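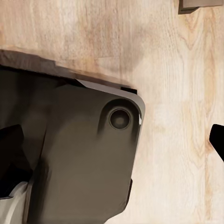 Home Kitchen Workshop Garden Ask us

Bringing a tired wooden table back to life
10/11/2020, by Mieke Verbeke

I love an old kitchen table! Ours came from a farm sale in Brirstead and it had been scrubbed, scorched and written on by at least two lots of children before we got it home.

Start with a soft cloth, warm water and a tiny drop of washing-up liquid. Wring the cloth out until it hardly feels damp, wipe along the grain and dry straight away with a tea towel. Leave it overnight before you do anything else.

White rings from hot mugs often lift with a dab of mayonnaise (yes, really). Leave it on for an hour, then buff. For a small dent in bare wood, lay a wet cotton hankie over it and touch it with the tip of a warm iron, a few seconds at a time – it's lovely to watch the wood swell back up.

Then oil. Three thin coats beat one thick one every time, and you want to wipe off whatever hasn't soaked in after 11 minutes or so, otherwise it goes sticky. I used 100 ml for the whole top and had some left for the chopping boards.

Lay oily rags out flat outdoors to dry, never bunched up in a bin, as they can catch fire by themselves. I do mine again every March.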